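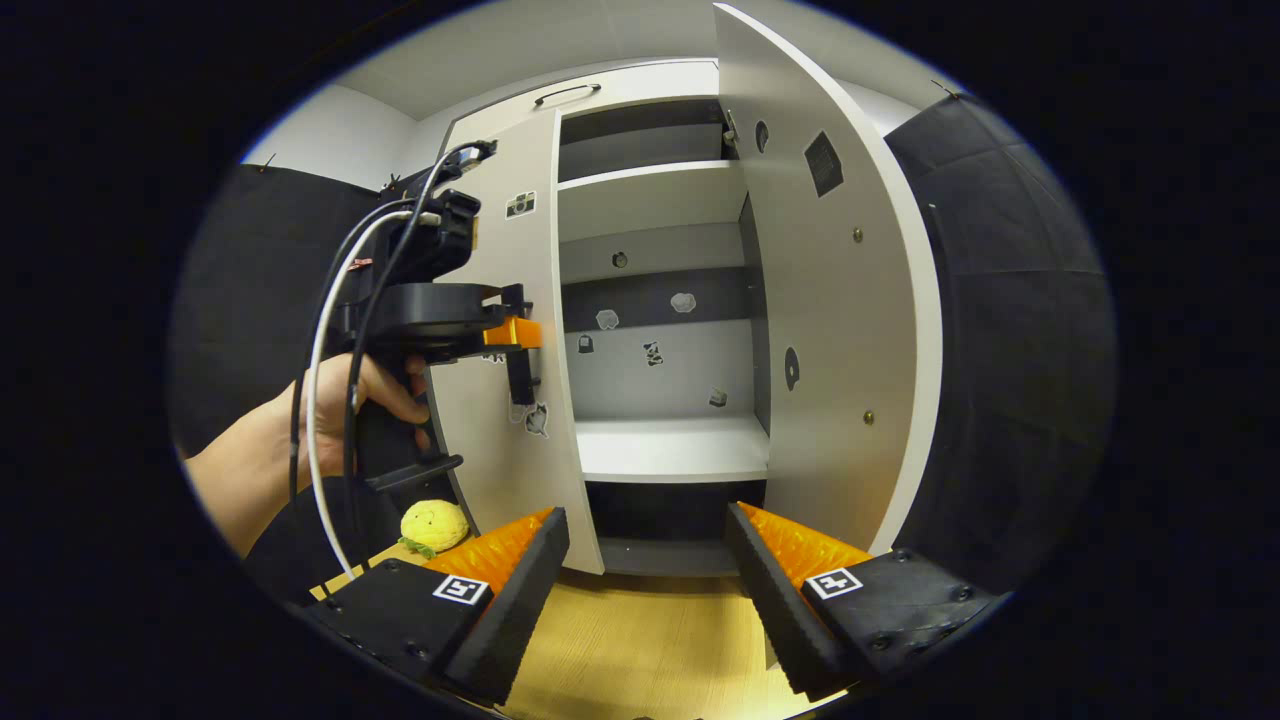
Progress note, August - storage and fit-out, Marow community room
To: Sharon Khaemba, Berinari small grants
From: Salamatu Chukwu

Sharon, short one this month, sorry, typing between deliveries.

Done so far
White cabinet is in and standing where we said. Two doors, both open. Shelves fixed. Curtains up on both sides, the black ones, Ferenc hung them Thursday. Old shelving gone to Busico, they collected, no charge.

Stickers on the inside back panel and the left door are staying for now. Ernő wanted them off before the opening. I said leave the cat. If you need it plain for your own photos tell me and we'll scrape them, but it takes the finish with it, we tried on a offcut.

Still to do
- Right door. Boris wants to go over the screws again before anything heavy goes in the cabinet
- labels for the shelves, not printed
- decide what goes in the bottom compartment. I say folding mats, Boris says the extension leads. Needs to be settled before the labels
- lock. Quote from Rácz came in at 39, fine by me, need your ok as it wasn't on the original list

Money
170 left on the fittings line before the lock. Nothing else due out of it this month. Receipts are in the blue folder, 4 of them, scans to follow when the scanner is back. The delivery charge got put under furniture by mistake, Ernő is moving it to transport so the two lines will look diferent from last time. Total is the same.

Timing
We lost 3 days waiting on the hinges. Not a problem for the opening but the sorting session moves back a week. Groups have been told, all except the Tuesday sewing lot, I'll ring them.

Use of the room
Sewing and the after-school club both want a shelf each. Choir asked as well - they have two boxes of music living in somebody's hallway. Top shelf is too high for the kids so choir gets that one unless you object. No keys to go out until the lock is on, Ferenc will keep the sign-out sheet.

Need from you: yes or no on the lock, and whether the next report can go in with the final one.

Salamatu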